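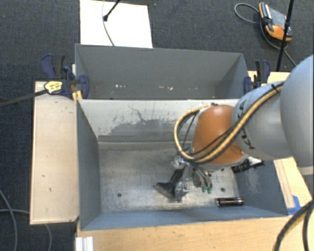 The KUKA arm over the front bin, with one short black cylinder on the floor of it.

Tivley Bin Cell - README for the planning folder

Status: working draft, last big edit in November
Kept by: Miklós Illés
Covers: what we need to buy, what we can put off, and how the pictures and logs in this folder feed into the budget

What this folder is

Hi! If you've been sent here, you're probably helping decide what Tivley spends on its second bin-picking cell. I put this together so we'd stop arguing from memory. It holds the shopping list, the quotes, the pick logs from the first cell and one picture of the work. I wrote it for people who sign things off as much as for people who turn wrenches, so I've kept the jargon down where I could.

Folder layout

quotes/ - PDFs from suppliers, one subfolder each
logs/ - pick attempts, one CSV per session
parts/ - drawings of the parts we plan to pick
budget.csv - the list everybody asks me for
README - you're in it

What's in the logs

There are 2,000 pick attempts in there, spread over 14 sessions. Each row has a session number, a part code, a start time, a result (held, dropped, missed or stopped) and a notes column. The notes column is the best bit if you're budgeting, and also the messiest. I typed most of it myself with one hand while holding a coffee, so expect typos.

Stopped means a person ended the attempt. It doesn't mean the arm broke! Somebody at Burkside read it that way and I spent a whole afternoon on the phone about it.

How to read budget.csv

Every line has an item, a supplier, a price, a lead time and a letter. A is buy now, B is buy once the cell is running, C is nice to have. Prices are before tax and shipping. If the price cell is blank, I've asked and haven't heard back - please don't fill it with a guess, because the total at the bottom picks it up and then it ends up on a slide.

The arm

Biggest line, and the one I worry about least. We're staying with the same make so our programs and spare cables carry over. Burkside can do a new one or a refurbished one, and the refurbished quote is good for 30 days. I lean refurbished, as long as the controller comes with it. Check that in writing. The first quote they sent had the arm and nothing to drive it with.

The gripper

More money than people expect. Ask for the gripper and the fingers as separate lines, because fingers are what we'll reorder. Theodorakopoulos quoted them as a set and was happy to split it when I asked. I've put two spare sets of fingers under A and I'm going to fight for them. Waiting on fingers with a finished cell sitting idle is no fun at all.

Hoses and cables

This was missing completely from my first version (sorry). Whatever runs along the outside of the arm has to follow it through every bend, with enough slack to do it and not so much that it snags on the bin. Budget for the hose package, the clips and a spare length of everything. Also plan a few hours of somebody's time to route it and then route it again.

Bins and tables

Metal bins, and cheap ones are fine. They get scratched and the paint wears off, and I don't think it's worth paying extra for a nicer coating. Holding them still is what matters. Clamps on a wooden tabletop are great while you're working out positions, and I'd start the second cell the same way. A proper steel frame is under B. Rarer quoted one with an 8 week lead time, so if we want it by spring we can't sit on it for long.

Things I'd leave for later

- A second camera. Lovely, but the logs don't make the case for it yet.
- Custom bin inserts. Wait until the part list stops changing.
- The extended warranty. I've read it twice and still can't tell what it covers - if you can, call me.

Known gaps

Nothing in here covers guarding or the safety review. Those have their own budget and their own folder, and no cell should be approved off this one alone. Power and air drops are missing too; facilities owes me a number. The logs cover single parts and small batches, so please don't use them to promise a rate for full bins.

Two sessions have start times that are an hour off, from when the clocks changed. I've left them as they were and marked them in the notes.

Making changes

Edit budget.csv directly and put your initials in the last column. For the logs, please leave the original rows alone and add a note. New quotes go in quotes/ with the supplier's name at the front, and send me a quick message when you add one so I can update the totals.

Questions go to Miklós. I'm usually at my desk until 4 pm, and after that I'm out by the cell and won't hear the phone.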